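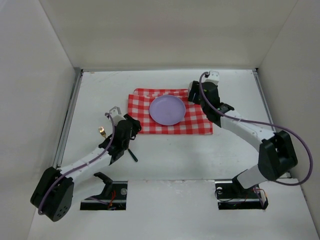

Samran Sitthichai has sat on Wamness council for 11 years and says he will vote against the budget again in November unless the bus money is put back.

"I told the leader in private and I've told her in the chamber," he said when we met at his office on Claltmont Road. "You can't cut the evening service and then ask people why they don't come into town."

The ruling group lost two seats in the spring but still has a majority. Sitthichai, who left it last year and now sits as an independent, thinks it has carried on as if nothing happened. "They had a bad night and they came back with the same plan. Same rents, same parking charges."

He has had 177 letters about the buses, most of them from the Halometti estate. Would he go back to his old group if the cuts were dropped?

"I'd talk to them - I wouldn't promise more than that."

He is less sure about standing again. "My wife has a view on it," he said, and asked to move on to the library roof, where he backs the council's repair plan in full.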